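[garment-handling] Left gripper closing late on the folding rig – update and interim rules
August
Posted by Loukia Papadakis

Hi all,

Replying on-list so it ends up in the archive. Stijn's original message is quoted below for anyone who joined after he sent it.

> From: Stijn Postma
> Subject: Left gripper closing late
>
> Had a strange one this afternoon at 60 episodes into
> the cushion task. Left gripper was over the garment,
> I released the pedal to open, and it opened fine. Then
> a bit under two seconds later it closed again with no
> command from me. I had my hand on the way in to
> straighten the cloth. It caught the side of my finger.
> No broken skin, just a pinch, but the force was more
> than I'd have guessed.
>
> I hit the stop and powered down both arms. Log is in
> the shared folder under Storkemov. Has anybody else
> seen this? The right side was normal all day.
>
> Stijn

First, the finger is fine. Stijn filled out the injury form the same afternoon and Hannelore Steiner has signed it. If you get pinched, bumped or startled by either arm, please do the form too. We had two people say "oh, that happened to me last week" after Stijn's message went out, and neither one was written down.

I went through the log and then ran the same task again with Fabian Fankhauser on the stop button. Same seat cushion, one pink garment, both grippers starting open and low over the fabric.
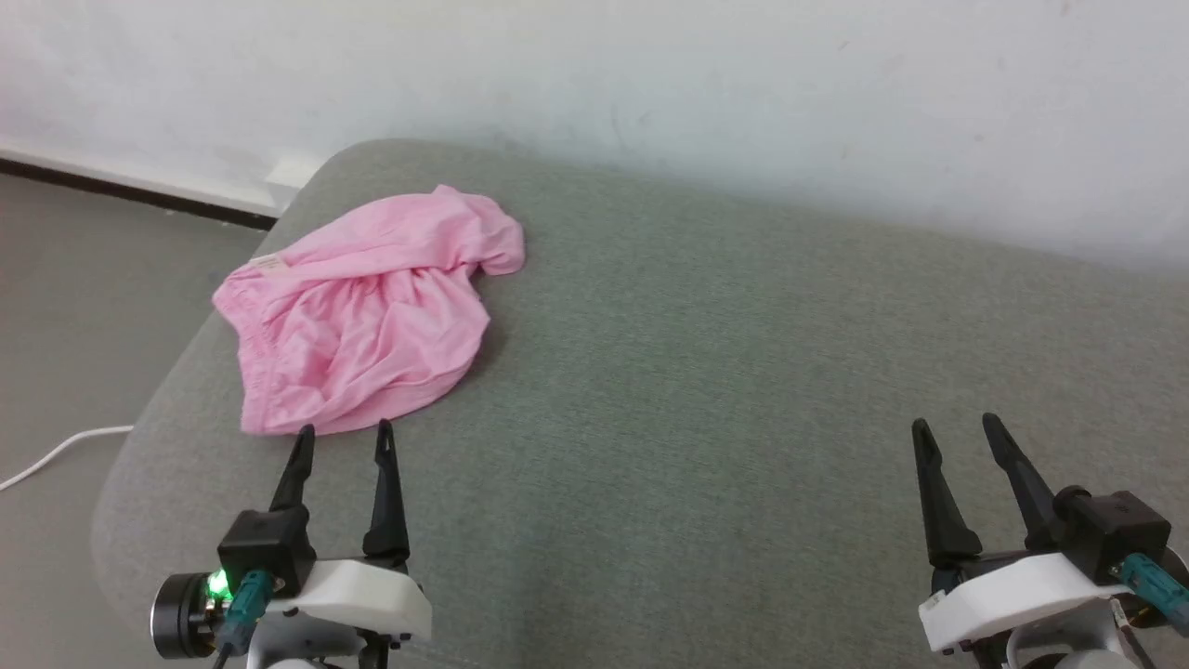 We ran 200 open and close cycles on each side. The right gripper did everything it was told. The left one closed by itself 2 times, both after a long stretch of holding open. In both cases the command log shows a close message that had been sent earlier, sat in the queue, and was delivered after the open that should have replaced it. So the motor is doing what it's asked. It's being asked late.

The queue is in the Vastier bridge, the piece of software between the pedals and the arm controllers. When the connection to the left controller drops, the bridge holds on to whatever it was sending and plays it back once the link returns. It doesn't check how old the message is. I found 1,103 dropped packets on the left side in the one session and none on the right, which points to a cable or a connector on the left. Fabian wiggled the controller-end plug by hand with the fingers clear and could make the count go up. We've swapped that cable, and the count has stayed at zero for nearly an hour of running.

A new cable doesn't fix the bridge. Any dropout on either side could do the same thing, and the next one might be an arm joint and not just a gripper. Liesl Fankhauser is writing a change so that anything older than a set limit is thrown out and the arm holds position. She'd like somebody from the Zunel side to review it, as you use the same bridge with heavier arms. Please write to her directly if you can spare the time.

Until that change is in, these apply to everyone on the rig:

1. No hands on or over the cushion while the arms are powered, even if both grippers are open and have been still for a while. Stop first, check the light on the stop box, then reach in.

2. If you need to reset the cloth between episodes, use the stop every time. I know this slows things down. Hannelore has agreed to drop the daily episode target for the rest of August.

3. Before the first episode, open both grippers, lift them clear of the cloth and leave them there for a full minute with nobody touching the pedals. Watch the fingers on the wrist view. Any movement at all means you shut down and post here.

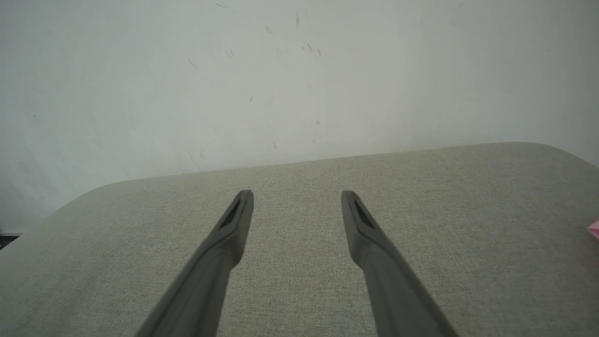
4. Check the dropped packet count on both sides at the start and at the end, and write both numbers on the session sheet. If either one isn't zero, don't run.

5. Don't restart the bridge with the arms powered. We haven't tested what it does with a full queue on restart, and I'd sooner find out with the grippers off.

Stijn, two things I still need from you. Was the laptop on its charger when it happened? And did you change the pedal mapping that day, or was it still the one Berchtold was using? The log has the mapping name blank.

The old cable is bagged and tagged in the drawer under the bench. Please leave it there, as Fabian wants to cut the connector open.

Loukia

Questions about this list: contact the list owner, Liesl Fankhauser | Messages copyright their authors | Back to top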